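Dirceu Holanda has run hardware at Drureck for six years, and he is tired of being asked when the Vik 2 is coming out. The phone was expected in March. It now has no public date.

"We had a date and we missed it," he says. "The display supplier changed a part, and we had to test the whole thing again."

The first Vik had a 2000 mAh battery, which reviewers complained about from day one. The new one has 3186 mAh in a body that is only slightly thicker. Holanda says most of the extra room came from moving the speaker and dropping the second SIM tray.

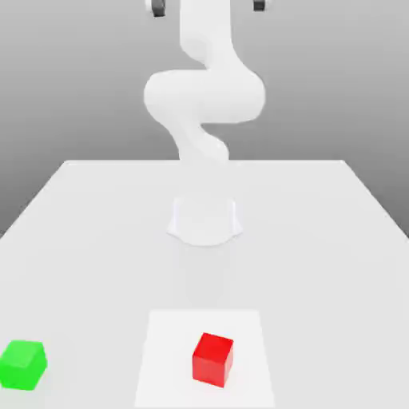
Price is the other open question. Griresis, the carrier that sold most of the first run, wants the phone to stay under $300. Holanda won't give a figure but says the target "hasn't moved much."

He is more willing to talk about software. The Vik 2 will ship with Jornance, the company's own Android skin, trimmed to 13 preinstalled apps. "People told us they were deleting things for an hour after they opened the box. That was fair."

Will it be out before the holidays?

"I'd like that," he says. "I'm not going to promise it."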